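Gas Bills, Meters and Low Pressure: Questions We Keep Getting

Meltirell is a small town with an old gas network, and every fall the same letters arrive on our desk. We have collected the answers in one place. Rules quoted are those of Harkico, the distribution company, as they stand for the coming winter. If you buy your gas through Andreadis or another supplier, the pipe in the street still belongs to Harkico, and so does the blame for most of what follows.

Who do I call, Harkico or my supplier?

If it concerns the pipe, the meter or the pressure, call Harkico. If it concerns the price, the tariff or the payment plan, call the supplier whose name is at the top of your bill. If it concerns the meter reading, each will tell you to call the other. Start with the supplier, get a reference number, and read it aloud slowly to whoever picks up next.

I can smell gas. What should I do?

Stop reading. Leave the building, leave the door open behind you, don't touch any switches, and call the emergency line from outside. It is printed on the meter tag and on the back of every bill. The emergency line is the one part of the operation that answers right away, and a visit for a suspected leak costs you nothing, even when the smell is next door's drains.

Why does the pressure drop in the evening?

Everybody cooks and heats at the same time. The mains on the north side of town were laid for a smaller number of houses than now hang off them, and in cold weather the last streets on the line get what is left. You will notice it most between 6 and 9 p.m., when the burner flame turns into a sort of suggestion.

Harkico says the new feeder line from Gerkarik will fix this. It has been saying so for long enough that the pipe stacked by the Gerkarik road has weeds growing through it. The current word is that the line will be connected before the end of next winter, a phrase worth reading twice.

Is there a schedule for the low-pressure hours?

There is, and it is posted at the Harkico counter each October. Households are told when to expect reduced pressure, by zone. The zones are numbered and your zone is printed on your bill, under the account number, in type that rewards good eyesight. In our experience the schedule is accurate about the hours when there won't be gas and more hopeful about the others.

Can I install a booster pump?

No. A pump on a household line pulls gas away from your neighbors and can draw air into the pipe, and that is dangerous for the whole street. Harkico disconnects houses where it finds one, and reconnection means a fine, an inspection and a good deal of sitting on plastic chairs.

Why is my bill "estimated"?

The reader couldn't get to your meter, or there was no reader. Harkico then works out what you ought to have burned from your past use. Two estimated bills in a row are allowed. After a third you can ask for an actual reading, and they have 10 working days to come and take it. You can also send in your own reading, with the meter number, through the supplier's website or at the counter. Write down the black digits only. The red ones are fractions, and including them will make you, on paper, the largest consumer of natural gas in the province.

My bill doubled but I used the same amount. How?

Probably the slabs. Gas is priced in bands, and when you cross into the next band the higher rate applies to the units above the line. Then there is the fixed charge, which is set by band too, so a household that goes over by a single unit also pays the bigger fixed charge. Check the number of days on the bill as well. A reader who turns up late gives you a longer month, and a longer month can push you over the line. You are entitled to have the bill recalculated by days if this happens. You do have to ask.

How long does a new connection take?

The published limit is 60 days from the date your file is complete. The important word is "complete." A file needs proof of ownership, a plan of the house piping signed by a licensed fitter, a copy of a neighbor's bill and the deposit receipt. The clock starts when the last of these is stamped, and files have been known to become incomplete again while lying in a tray. When we last asked, 251 applications were waiting for the north side alone.

What is the GDS charge on my bill?

It is a network levy of 19 per bill, in place to pay for the Gerkarik feeder line. See the remarks about weeds.

Can I dispute a bill without paying it?

Pay the part you agree with and dispute the rest in writing before the due date. Keep the stamped copy. Supply can't be cut over the disputed part while the complaint is open, though a disconnection notice may be sent anyway, out of habit. If you get one, take it to the counter along with your stamped copy and ask for the notice to be withdrawn in writing.

Do I need to be home for the meter change?

Only if the meter is inside. For outdoor meters the crew will swap it and leave a card with the final reading of the old one. Keep the card. Better still, go out the evening before and note the reading yourself, so there are two versions of history to compare.

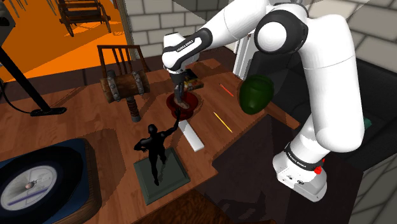 The new meters are read from the street, so in theory the estimated bill should die out as they spread. They run on a battery that Harkico replaces at its own cost, and if the display goes blank you should report it within the billing month, or the bill will be estimated until somebody gets around to you.

3 comments

northside_tenant
You forgot to mention that the schedule is taken down from the counter in November. Take a picture of it on your phone the first day.

boiledegg
Asked for the recalculation by days like you said. Took two visits but they did it and I dropped a band. Thank you.

pilotlight44
What about bottled gas deposits? Andreadis still has mine from the old house and says the form no longer exists.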